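# The long way round to a good loaf

Start with the smell, if you can. At five in the morning the lane behind Vallejo is dark and a bit damp, and then somebody props the back door open and the whole street smells of toast and malt. I've been up at that hour a fair few times this year, and I have yet to mind.

Vallejo is a sourdough bakery with one oven, a counter the width of a wardrobe and a queue that starts before the shutters are up. Macarena Montes opened it with her cousin Leandro Barrios after the pair of them had spent years making bread for other people, most of it white, sliced and gone stale by teatime. They wanted to bake with rye and old wheats, and they wanted to take their time over it. A loaf here takes 14 hours from mixing to crust, and for most of that it's simply sitting in a basket in the cold, getting more interesting.

"You can hurry it," Montes told me, scraping down a tub with her forearm. "It comes out fine. I didn't open a bakery for fine."

The starter lives in a white bucket under the sink and is called Seltodow, a name Barrios's daughter made up when she was four. It gets rye flour and water twice a day, and on holidays it goes home with whoever drew the short straw. I was given a spoonful in a jam jar last September and I'm delighted to say it's still going, though mine lives on supermarket flour and probably knows it.

What has changed lately – and this is the part that had me scribbling – is the grain. Rocío Garrido farms on the chalk above the town, and she has been growing a tall, floppy wheat she calls Zudonari, crossed from seed her grandfather kept in feed sacks. It falls over in heavy rain. It yields badly. The flour is the colour of weak tea and tastes like hazelnuts, and the first time I ate bread made with it I went back and bought another loaf before I'd reached the end of the road.

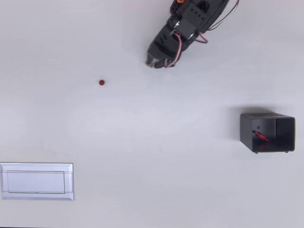
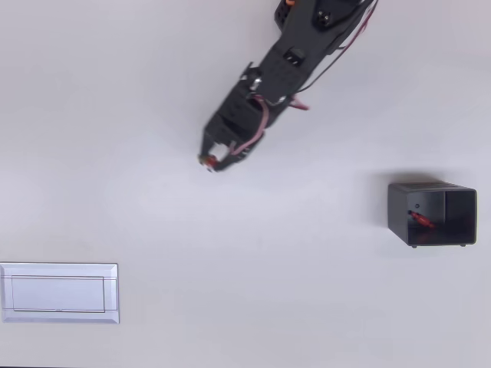 Garrido brought down 208 kilos of it after the last harvest, which sounds a lot until you see how quickly a bakery gets through flour. Adeel Tanoli mills it for her on a pair of stones in a converted dairy. He runs them slowly so the flour doesn't heat up, and he'll stop to rub a pinch between his fingers and frown at it, then nudge the gap by a hair. He let me try (I couldn't feel any difference at all, and he was very kind about that).

The dough behaves oddly. It drinks up water, goes slack, and will spread across the bench like a dropped jumper if you look away. Barrios has gone back to shaping it twice, with a long rest in between, and baking it dark. Very dark! People do ask if it's burnt. They're given a slice with butter, and they tend not to ask again.

If you want to try something like it at home, find a local mill and ask what's fresh. Use a bit less water than the recipe says the first time, keep the dough in the fridge overnight, and leave the loaf in the oven for longer than feels sensible. Then let it cool properly. I know. I've never managed it either.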